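Housekeeping Training Workshop, Honerholm
Notebook entry, March 25, 2026
Entered by: Hilkka Miettinen
Present: Shuk-fan Lu, Eetu Seppälä, Jennylyn Umali

Purpose of the session: to settle the order of work for stripping and remaking a bed in the practice bedroom, and to agree what is to be done with small articles found on or beside it. The draft procedure circulated by Zoriana Antoniuk was used as the starting point. Her steps 1 to 4 were accepted without change. Steps 5 onwards were discussed at length and are recorded below.

Sheets. The current stock is the Momatora plain white, delivered in two lots. The second lot has a wider hem at the head end than the first and the two should not be mixed on one bed. Shuk-fan Lu has asked the store to shelve them separately. Of the 149 top sheets on the inventory, 85 are from the second lot. The remainder will be used for practice until they are worn out and then cut down for dust covers.

Corners. Jennylyn Umali demonstrated the folded corner at the foot and Eetu Seppälä repeated it on the opposite side. It was agreed that the bottom sheet is to be drawn tight at all four corners before the top sheet is touched. Trainees have been laying both and tucking them together, and the lower sheet then works loose at the side nearest the bedside unit, where there is little room for the hand. The draft wording, "tuck as convenient", is to be struck out.

Bedside surface. The remote control is to be lifted from the surface before the bedding is handled, wiped, and put on the desk until the bed is finished. It goes back last, parallel to the front edge, buttons upward. Eetu Seppälä proposed leaving it in place and working round it. This was tried twice and the loose corner of the top sheet swept across the surface on both occasions.

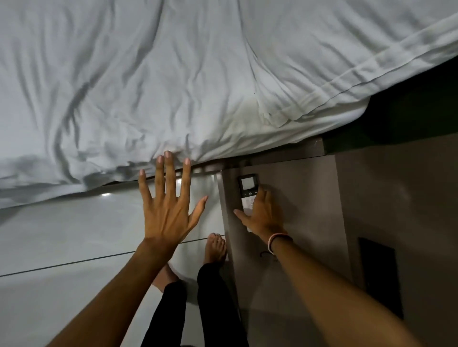 The same rule will apply to spectacles, chargers, books and any guest papers, with the difference that guest property is moved only as far as necessary and is returned to the position in which it was found. Papers are not to be squared up or put in order. Jennylyn Umali asked whether a telephone on charge should be unplugged. Agreed that it should not; the bed is made round the cable and the matter reported if that cannot be done.

Gap beside the mattress. Articles fall into it regularly. The procedure will now include a check by torch after stripping and before the clean sheet is opened. Last month's list from the Ruotsalainen building gave 8 items recovered in this way, all of them from the side next to the bedside unit.

Creases. Smoothing is to be done with the flat of the hand from the middle towards the edge, the far side first. Shuk-fan Lu prefers to begin at the head and her results were good, but she is taller than most of the trainees and the method could not be repeated by the others without leaning on the mattress. No change to the draft.

Marks on linen. Any mark, however small, is to be looked at under the main light before the sheet is passed for use. The bedside lamp alone is insufficient.

Outstanding:
Revised steps 5 to 11 to Zoriana Antoniuk for typing.
Torch for each trolley, to be requested from Ukodow with the next order.
Shelf labels for the two sheet lots (S. Lu).
Wording on guest papers to be checked against the front office rules. H.M. to do this before the next session.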